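Oler schools to put fresh fruit in every classroom

12 shares | 4 comments

Last updated: 4:10 p.m.

Elementary schools in Oler will offer free fruit in classrooms starting in May, after the school board approved a one-year trial on a vote of 5 to 2.

The program covers 2,069 students in kindergarten through fifth grade. Fruit will be set out each morning and children can take a piece at any time before lunch. Until now, snacks were sold only in the cafeteria, for 60 cents each.

Noémie Landry, the district's food services manager, said teachers had asked for the change. "Some kids eat breakfast before six and don't get lunch until noon," she said. "That's a long morning."

Bisatton, a produce wholesaler in Sandhu, will make the deliveries. The contract allows the district to cancel with 30 days' notice.
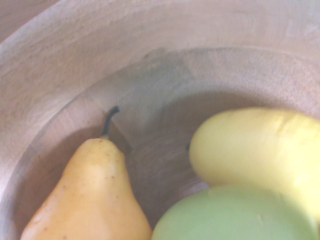 Two board members voted no, saying they wanted to see a plan for leftovers first. Landry said uneaten fruit will go to the after-school program - or to the Custisari Street food pantry if there is too much.

Parents of children with fruit allergies should contact the school office before the program begins. Middle schools are not included in the trial.

4 comments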